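4. Setting up the hand grippers before a shift

I wrote this bit for the packing side at Drindton, and Marites Galang has been through it and crossed out anything that sounded like an engineer. If you've been picking by hand for years, the grippers will feel daft for the first morning. Mine did! You hold them, you do the job as you always have, and the Gullel arms on line 2 learn the boring lifts from you.

1. Sign the pair out on the Lumbao sheet. Left and right are booked together, so don't borrow one from someone else's set.

2. Check the marker cubes. The printed squares need to be clean and flat on every side you can see. Wipe with a dry cloth only.

Caution: no spray cleaner on the cubes. We lost a set in October that way and waited ages for new ones.

3. Take one gripper in each hand and stretch both arms out in front of you, tips pointing away. Have a look round at floor level while you're at it, as that's where the cables end up.
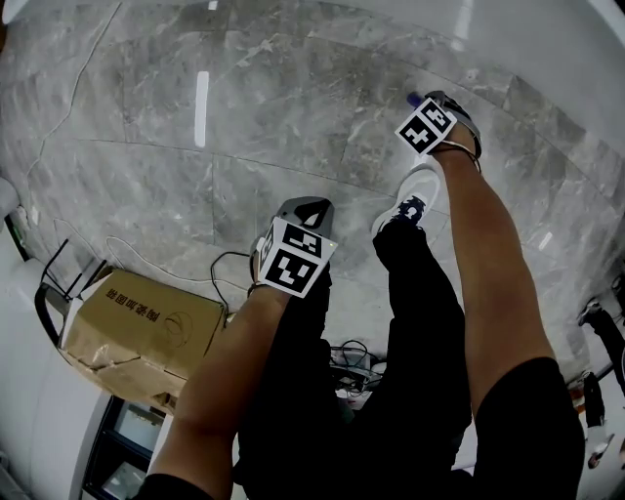
Fig. 4: Both grippers held out over the floor, marker cubes showing.

4. Squeeze and let go a few times with each hand. If one sticks, swap the pair and put a note on the sheet.

5. Walk to your spot before you start a run. Keep any leads to one side of your feet (I've gone over one, and it hurt).

6. Start the run in Gastix and work at your normal speed. Please don't slow down to be helpful, the arms only copy it and then we're all slow.

Note: a full run is 800 lifts, and you can split it over as many breaks as you like. Dropped ones stay in.

What changes for you: the heavy bottom-shelf lifts go to the arms first, and my back is very glad of it. You'll do more checking and more sorting out of jams. Gripper time is paid as normal picking time, and your rate isn't measured during a run. If anybody tells you different, ring Angelica Sebastian on extension 572.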